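Teaching a Robot to Do One Small Thing, Slowly

Posted in November by the author of Sayce Notes

I have now spent more evenings than I'd like to admit moving a red peg with an arm that doesn't exist. The arm lives in a simulator called Benalus, on a desktop under my actual desk in Dodthorpe, and it has the enormous advantage over a real arm that I can't drop it on my foot.

The goal is easy to say. I want a policy that can deal with a small red cylinder and a round hole, and to get one I have to show it how, over and over, by driving the arm myself with a secondhand game controller. Every run gets saved as an episode: what the cameras saw, where the joints were, what I told them to do next. Then the learning part chews on the pile and, in theory, does the job without me.

My first batch was 80 episodes. I was very proud of it. Trained on that, the arm drove confidently to a spot near the hole and stayed there, trembling a little, like a man who has walked into the kitchen and forgotten why.
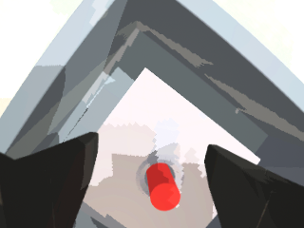 So I went back and watched all 80, which I recommend to anyone who thinks they have steady hands. The trouble was plain enough. I hesitate. Right before every close move I stop, squint, nudge left, nudge back and stop again. The policy had learned the stopping beautifully. It had less to go on for the part after that, because in many episodes the part after that was half a second of me mashing the trigger.

I threw out 28 of them. Some had pauses long enough to answer the door in (I did answer the door in one). A couple were saved with the wrong start position because I'd hit reset twice. One is just me steering the arm in a slow circle while on the phone with the gas company. It's nice work, in its way, but it isn't data.

The second round had rules, taped to the monitor:

Start somewhere different every time.
Don't stop above the target. Slow down if you must.
If you miss, fix it and keep recording.
No phone.

The third rule was the one I fought. I like a clean take. I'd fumble, mutter something, delete the episode and begin again, so the policy never saw a mistake and had no idea what to do after making one of its own. Now the fumbles stay in, provided I get out of them. My recovery moves are ugly, but they are at least moves.

I also started changing the starting pose by script, after noticing that my idea of "somewhere different" was the same three places in rotation. Apparently I have a favorite corner. The script doesn't, and it set up 76 starts that I would never have picked, several of them awkward enough that I had to stand up to think about them.
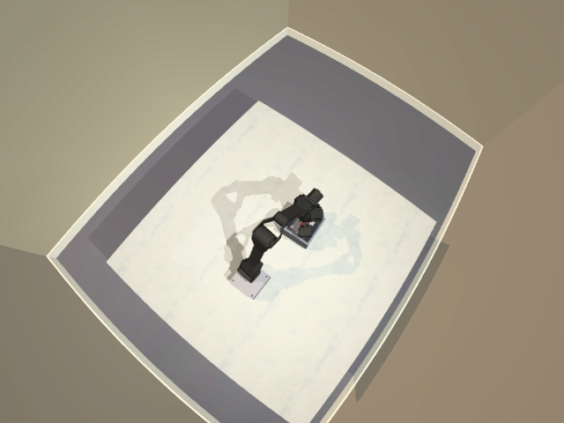 Why not write a script that does the whole motion and skip the controller?

I tried that first, and for a fixed setup a script is fine. Mine produced very tidy episodes that all looked alike, and it needed the exact position of the peg, information the finished policy won't get. Driving by hand forces me to work from the same camera views the policy will have, so my corrections depend on things it can see too.

Storage has become its own hobby. I keep everything in a tool called Hellow, which names episodes by number and nothing else, so my notes say things like "1163 good, bit slow at the end" with no clue as to what I meant by the end. The numbering counts aborted runs as well, before you get impressed. I've since added a column for comments and a second column for whether I believed the first one.

The current policy gets down to the peg without the trembling. It comes in a little too far to one side, and I know exactly whose habit that is. Next week I'm going to try recording with the controller in the other hand – or at least sitting up straight – and see whether the lean goes away. If it doesn't, I'll be back to watching episodes with a cup of tea and a finger over the delete key.

Recent posts
Cable ties, and where they all went
I bought the cheap controller again
Benalus on an old graphics card
What I got wrong about camera placement
Moving the desk to the other wall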